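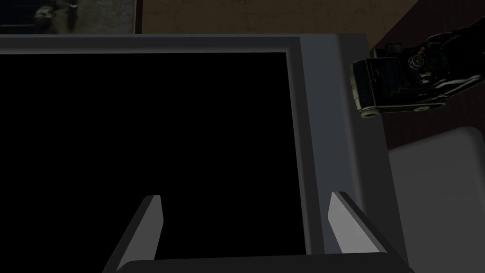

Visit report: counter-drone open day, Ploven test range
June 26, 2026

Trandaro opened its Ploven range to border and customs staff for one day, with 31 visitors split into two groups. Ours was led by Pieter Buthelezi, who runs range operations.

The morning covered detection. The Laizer radar is mounted on a trailer and takes a crew of two. It was set up on the east bank, facing a dry river bed that stands in for the border line. Six small quadcopters were flown towards it at low level, one at a time. Five were picked up before they crossed the marker posts. The sixth came in behind the tree belt and was tracked late. Buthelezi put this down to the height of the mast, and said a taller one goes on trial in August.

Jamming was shown after lunch, from a fixed hut only. The licence for the site does not allow the hand-held units to be switched on, so these were passed round unpowered. They are heavier than the data sheet suggests, and the strap sits badly over body armour.

Mpho Tshabalala of Stivance gave a talk on handling recovered aircraft. Her log holds 2742 entries, covering airframes, loose batteries and parcels. Her main point was that the memory card should be left in place until the aircraft has been bagged and signed for. Several posts still take it out in the field.

Questions on price were not answered. Spares are held at one depot, and delivery times to outlying posts were not given – we have asked for these in writing. The coach left Ploven late and the planned stop at the workshop was dropped.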